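Preguntas frecuentes sobre la guardería de plantas de Skestico

Última revisión de esta página: 25/08/2025

Si has llegado hasta aquí es porque te vas de viaje, te mudas, tienes obras en casa o sencillamente necesitas que alguien se ocupe de tus plantas una temporada. Bienvenido, bienvenida. Hemos ido recogiendo en esta página las dudas que más nos llegan por correo y en el mostrador, y las hemos contestado con calma, quizá con demasiada calma (nos lo dicen a menudo), pero preferimos que vengas con todo claro. Si tu pregunta no está, escríbenos y la contestamos igual.

¿Qué es exactamente la guardería de plantas?

Es un servicio de acogida temporal. Tú nos traes tus macetas, nosotros las cuidamos en nuestro invernadero de la calle Forsberg y te las devolvemos cuando vuelvas. Empezamos casi sin querer, guardando las plantas de unos vecinos que se marchaban al pueblo en verano, y al año siguiente aquellos vecinos se lo habían contado a medio barrio. Hoy tenemos 461 plazas, repartidas entre la zona de sombra, la de luz filtrada y la de pleno sol, que en los meses buenos se llenan enteras.

¿Qué entendéis por una plaza?

Una plaza es una maceta de tamaño corriente, de las que se llevan en brazos sin pedir ayuda. Las jardineras alargadas ocupan dos plazas. Los ejemplares grandes, como un ficus de salón o una kentia que ya roza el techo, los vemos caso por caso, y para eso nos viene de maravilla que nos mandes las medidas antes. Los esquejes en vasitos, si vienen juntos en una bandeja, cuentan como una sola plaza. ¡No vamos a cobrarte un potito germinado como si fuera un olivo!

¿Con cuánta antelación tengo que reservar?

Durante la mayor parte del año basta con unos días. En julio la cosa cambia mucho, porque es cuando se marcha casi todo el mundo, y ahí te pedimos que reserves en cuanto tengas las fechas del viaje, aunque luego haya que moverlas un poco. Mover una reserva no cuesta nada. Lo que nos da mucha pena es tener que decir que no a alguien que llega con el coche cargado y las maletas ya hechas.

¿Cuánto cuesta?

La tarifa va por plaza y por semana, y está colgada en la entrada y en el apartado de precios de esta web. A partir de la cuarta semana baja bastante. Incluye el riego, la limpieza de hojas, la vigilancia de plagas y el abono suave si le toca. No incluye trasplantes, macetas nuevas ni tratamientos largos, y nunca hacemos nada de eso sin preguntarte primero y decirte lo que vale.

¿Cómo tengo que preparar las plantas antes de traerlas?

No hace falta gran cosa, de verdad. Quita las hojas secas si tienes un rato, mira por debajo de las verdes por si hubiera algún bichito y no las riegues el mismo día, que una maceta recién regada pesa el doble y acaba dejando el maletero hecho un barrizal. Si tienes platos, tráelos. Si los platos son un recuerdo de familia, déjalos en casa y les ponemos uno de los nuestros.

También ayuda muchísimo una notita con lo que tú ya sabes de cada planta: cada cuánto la riegas, si le ha dado alguna vez un disgusto, si le gusta que la giren. Hay quien nos trae una hoja entera escrita a mano por las dos caras y la leemos con mucho gusto. Y hay quien nos dice «yo le echo agua cuando me acuerdo», que también es información y nos sirve.

¿Y si no sé cómo se llama la planta?

No pasa nada. Muchísima gente no lo sabe, porque se la regalaron, porque venía de un esqueje de la abuela o porque la etiqueta se perdió el primer día. En la recepción intentamos ponerle nombre entre todos, y si no damos con él la apuntamos con una descripción (la de hoja rizada, la colgante de flor rosa) y la cuidamos según lo que nos pide.

¿Cómo es el día de la entrega?

Tranquilo. Llegas, descargas en la puerta lateral, que tiene rampa, y te prestamos un carrito si lo necesitas. Revisamos las plantas contigo delante y rellenamos la ficha de cada una, con su estado y su riego. La ficha lleva un número, y el mismo número va en una etiqueta clavada en la tierra. Te llevas una copia. Con pocas macetas se tarda lo que se tarda en tomar un café, y con una terraza entera conviene venir sin prisa.

Ven con ropa cómoda, eso sí. El suelo del invernadero se moja a menudo, entre mangueras y nebulizadores, y siempre recomendamos un calzado cerrado que no resbale. 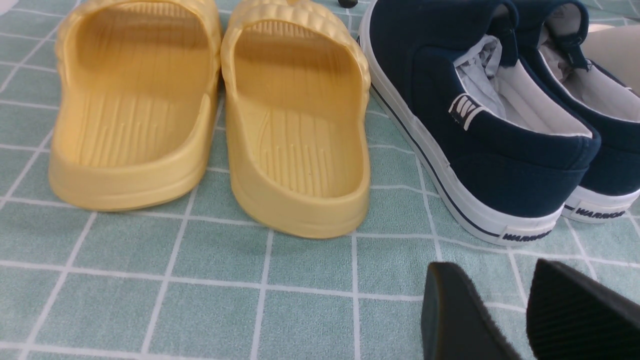 Si quieres entrar a ver dónde se va a quedar cada planta, te acompañamos encantados. A mucha gente le tranquiliza. Puedes pedirnos que dos macetas que en casa están siempre juntas sigan estándolo aquí, y mientras necesiten la misma luz lo hacemos sin problema. Cuando una quiere sol y la otra sombra te lo explicamos y buscamos el arreglo más razonable.

¿Con qué agua regáis?

Con agua de lluvia siempre que la haya. La recogemos de la cubierta y la guardamos en un depósito. Cuando se acaba, que en verano se acaba, pasamos a agua de red reposada desde el día anterior. Para las plantas más delicadas con la cal, como las calatheas, las azaleas o las gardenias, reservamos siempre una parte de la de lluvia. Las carnívoras van aparte y solo beben de esa reserva.

¿Cada cuánto se riega?

Depende de la planta, del tiempo y de la maceta, y ya sabemos que esta respuesta desespera un poco. Aquí no se riega por calendario: se mete el dedo en la tierra, se levanta la maceta para notar el peso y se decide. Un cactus puede pasar semanas sin ver una gota, y un espatifilo en pleno calor quizá beba cada día. Si en tu nota pone otra cosa, empezamos por tu nota y vamos ajustando.

¿Aceptáis plantas enfermas o con plaga?

Sí, con condiciones. Si vemos cochinilla, araña roja, trips o algo parecido en la revisión, la planta pasa a la sala de cuarentena, donde está separada de las demás durante 11 días como mínimo. La sala es pequeña, así que te agradecemos que nos avises si ya sospechas algo. No te dé vergüenza ninguna, las plagas las hemos tenido todos y en nuestra propia casa más de una vez.

Lo que no podemos aceptar son plantas con enfermedades que se contagien por el agua o por el sustrato y no tengan remedio. En ese caso te lo decimos con cariño y te contamos cómo retirarla sin que se extienda al resto.

¿Qué pasa si una planta se pone mala mientras está con vosotros?

Te escribimos ese mismo día, con lo que hemos visto y lo que proponemos. Si no contestas — y es lo normal si estás en mitad de un vuelo o en una cala sin cobertura — hacemos lo mínimo para que no empeore: apartarla, limpiarla, ajustar el riego. Todo lo demás espera a tu respuesta. En la ficha puedes dejar marcado que decidamos nosotros, y mucha gente que viene desde hace tiempo lo hace así.

¿Y si se muere?

Es la pregunta que más cuesta hacer, y la entendemos muy bien. A veces ocurre, aunque se haya hecho todo con cuidado, sobre todo con plantas que ya venían flojas. Si la causa ha sido un fallo nuestro, te devolvemos el importe de toda la estancia de esa planta y te damos otra de la misma especie y de un porte parecido. Sabemos que no es igual. Cuando se puede, sacamos antes un esqueje de la original y lo enraizamos para ti sin cobrarte nada.

¿Puedo recibir noticias de mis plantas?

Claro que sí. Mandamos un mensajito cada semana a quien lo pide, con unas líneas sobre cómo van. Para eso usamos Stelleda, el programa con el que llevamos también las fichas, y no tienes que instalarte nada porque llega al correo. Si prefieres desconectar del todo y no saber nada hasta la vuelta, marca la casilla correspondiente y solo te escribiremos en caso de apuro.

¿Puedo ir a visitarlas?

Puedes, y hay quien lo hace cada semana aunque viva a dos calles. Las visitas son por la tarde, dentro del horario de apertura, y basta con avisar por la mañana. Te pedimos que no riegues por tu cuenta durante la visita, porque luego no sabemos si esa tierra está húmeda por ti o por nosotros y se nos descuadra todo. Limpiar hojas, quitar flores pasadas o charlar un rato con ellas, todo lo que quieras.

¿Recogéis a domicilio?

Sí, dentro del barrio y en las zonas cercanas. La furgoneta lleva estantes con tope para que las macetas no bailen y una cortina para que el sol no les dé de lleno. El servicio tiene un suplemento fijo que depende de la zona, no de la cantidad. Si tu edificio no tiene ascensor, dínoslo al reservar y venimos dos personas.

¿Qué hago con las plantas que no puedo mover?

Para trepadoras agarradas a la pared, jardineras de obra o ejemplares que no caben por la puerta ofrecemos riego en casa. Pasamos con la frecuencia que acordemos, regamos, echamos un vistazo y dejamos una nota en la cocina. Las llaves se guardan en una caja cerrada, con un número en vez de tu dirección. Antes de la primera vez hacemos siempre una visita contigo para ver dónde está el grifo, cuál es la ventana que se atasca y esas cosas.

¿Tenéis plantas propias a la venta?

Pocas. Vendemos los esquejes que salen de nuestras plantas madre y algo de sustrato a granel, el mismo que usamos nosotros, que nos lo prepara Sulturus en sacos grandes. Si te hace falta solo un poquito, tráete una bolsa y te la llenamos.

¿Se puede alargar la estancia una vez empezada?

Casi siempre. Avísanos en cuanto lo sepas y te confirmamos si hay hueco. Fuera del verano nunca hemos tenido problema. En plena temporada puede que tengamos que cambiar las macetas de estante, pero en la calle no se queda ninguna.

¿Cuánto tiempo guardáis una planta que no se recoge?

Después de la fecha acordada esperamos 128 días, y durante ese plazo te llamamos y te escribimos varias veces. Pasado ese tiempo la planta entra en nuestro programa de adopción, que funciona muy bien y por el que han pasado ya 946 macetas, entre abandonadas y donadas. Si tienes dificultades para venir o para pagar, cuéntanoslo, por favor. Siempre preferimos encontrar un acuerdo.

¿Cómo aclimato mis plantas al volver a casa?

Poco a poco. En el invernadero hay más humedad que en un piso, y el cambio lo notan. Los primeros días ponlas en su sitio de siempre pero un poco retiradas de la ventana, no abones y no trasplantes. Puede caer alguna hoja, sobre todo en los ficus, que son muy suyos para las mudanzas. Si a las dos semanas sigue perdiendo hojas, escríbenos con el número de ficha y lo miramos juntos.

¿Cómo hago la reserva?

Desde el formulario de esta web, por correo o pasando por el mostrador. Dinos cuántas macetas traes, de qué tamaño son y las fechas de entrada y salida, y te contestamos con la confirmación y el precio cerrado. No pedimos señal.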